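Chapter 6

When the Gripper Closes on Nothing: Timing, Frames, and the Gap Between Seeing and Doing

Before you read

You will need the transform notation from Chapter 3 and the camera model from Chapter 5. If you skipped Chapter 5 on the grounds that a camera is a camera, go back now. The fisheye section is the one you want.

In this chapter you will learn to
attach a time to every measurement and believe it
express a grasp target in a frame that will still make sense a moment later
fit a fast control loop and a slow perception loop into the same program
read a log of a failed grasp without blaming the motors first

6.1 A perfectly good answer, delivered late

Most first grasping programs share a plot. The camera takes a picture. The detector finds the object. The planner draws a smooth path to it, the controller follows the path with admirable discipline, and the fingers close on a patch of air next to the thing they came for. The student then spends an evening retuning gains.

The gains are usually fine. The detector may be fine as well. What went wrong is that the detector described where the object was relative to the camera when the shutter opened, and the program used that description as though it applied to the camera's present position. If the camera rides on the gripper, those are different places. A detector that takes 400 milliseconds is describing a viewpoint the arm may have left long ago.

When the Durkwood exercise set was first run on the Sallero control stack, its log held 2,211 grasp attempts. We will work through that log in this chapter and the next. Its misses fall into two families. In one, the error grows with the speed of the wrist. In the other, the error stays the same however slowly the arm creeps. The first family is a timing problem. The second is a calibration problem, and no amount of waiting will cure it, though students do try.

6.2 What the software has to work with

Consider a view taken from the tool itself, with both fingers always in it and a table beyond them.
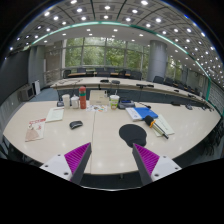 Melungate, a reader of the draft, objected at this point that a frame fixed to the fingers ought to be enough: the fingers are always in view, so measure the offset from the fingertips to the target and drive it to zero, and let the world frame look after itself.

It is a fair objection, and it has a name, visual servoing, and a whole chapter coming (Chapter 9). It works well when the target stays visible and the loop is quick. Consider, though, the black wireless mouse to the left. Its offset from the fingers is a sound number at the instant of exposure. Turn the wrist and the number is stale, while the mouse itself has done nothing to deserve it. If you store the mouse's position in a frame attached to the room, the stored value survives the turn. You pay for this by needing to know where the camera was at the time, and that bill comes due in Section 6.4.

The lens deserves some suspicion too. The near table curves strongly toward the edges of the view. A planner fed raw pixel positions will take the curve at face value and plan for remarkable furniture. Undistort the points first, then convert them to rays, then do geometry. Done in another order, the steps still produce numbers, and that is what makes the mistake so durable.

Finally, a sheet of paper and a thermos bottle make very different demands on a depth estimate. An error that hardly matters when you approach a tall object from the side can send the fingers into the table when you reach down for a flat one. The planner should be told how uncertain the estimate is along each axis. A single confidence score won't tell it.

6.3 Two loops, one program

We will use 2 loops throughout. The perception loop runs when it can and publishes a target with a time stamp. The control loop runs on schedule and never waits for anybody. Between them sits a short history of camera poses, which the Mạc library calls a pose buffer and which older code calls a global variable.

The procedure for each new detection is short:

Read the time stamp of the exposure, not the time the result arrived.
Look up the camera pose at that time, interpolating between stored poses.
Transform the target into the room frame.
Replace the old target only if the new one is more recent.

The last step looks too obvious to write down. Leave it out, run the detector on several threads, and watch the arm change its mind.

Check your understanding

Suppose the pose buffer is too short to reach back to the exposure time. Decide what your program should do, and write the decision down before reading Section 6.4. "Use the newest pose" is a popular choice, and we will be spending several pages with its consequences.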